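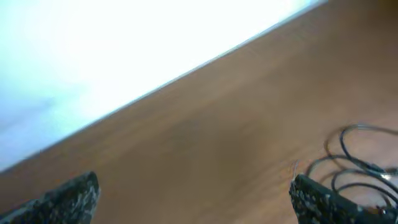 Speaker notes: parish registers and the Räsänen bequest
Diocesan archives study day, March 11, 2026
Speaker: Tiina Harju

Opening (keep short)
Thank the chair, Paavo Kokkonen. State the scope: baptism, marriage and burial registers of the former parish of Brerngate, up to the merger with Nolumau. Vestry minutes are out of scope. Misaki Wada covers those after lunch.

1. What the bequest contains
The Räsänen papers came to the diocese with the parish chest. 3539 entries have been transcribed so far, from 12 bound volumes. Two further volumes are too tightly sewn to open fully and are with the binder until July.
Say clearly that "entry" means one rite for one person. A marriage is therefore counted once for each party. The old card index counted it once per couple, so totals from the two sources can't be compared directly.

2. Dating problems
Clergy often wrote the feast instead of the calendar date. "Eve of St Michael" is simple. "Second Sunday after Easter" needs the year, and the year is sometimes given only at the head of the page.
Rule used: convert where the year is certain, keep the original wording in a separate field, leave the converted date blank where it isn't. No guesses from neighbouring entries.
Point to the handout, table B. Pause for people to find it.

3. Private baptisms
Emergency baptisms at home were meant to be entered when the child was later received in church. In Brerngate many were entered twice, once at each stage, under different godparents. Raimo Laaksonen's view is that the second set were sponsors at the reception only. I agree for the later volumes. The first volume is less clear – the curate's hand changes midway and the column headings go with it.

4. Access
Over 4000 page scans are held on the Grolow catalogue. Burial registers are open. Baptisms are closed for the usual period, and requests go to Sointu Aaltonen at the diocesan office, in writing, with the name and approximate year.
Certified copies still have to be made from the volume itself. A print of the scan isn't accepted.

If time is short, drop section 3 and go straight to access.

Likely questions
Confirmation lists: kept by the bishop's office, not in this bequest.
Spelling of surnames: transcribed as written, with a standard form added for searching.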